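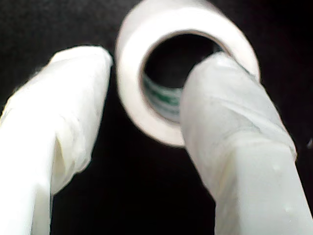
Are the two leads from Tanabe going out or is it just promo??

2 min read

Olesia Koval
OK so I finished Tanabe last night and went straight down the rabbit hole. They did the Brokari premiere together in December, same car, and now there's the beach vacation where she posts the sunset and he posts the same sunset 22 minutes later. Am I nuts? My sister says it's all publicity for season 2.

fusance_fan
Your sister's right, sorry! Same agency, same publicist, and they always share a car. The sunset thing is cute but half the cast was on that trip (scroll down to the makeup artist's stories).

dotty3691
idk I want it to be true

marlow_k
He talked about a girlfriend on the Esis podcast, no name, but he said she "isn't in the business." Could be old though, I think they taped it way before it came out. I'd wait for the season 2 press tour and see who he brings.

Contact us | © 2022 | Back to top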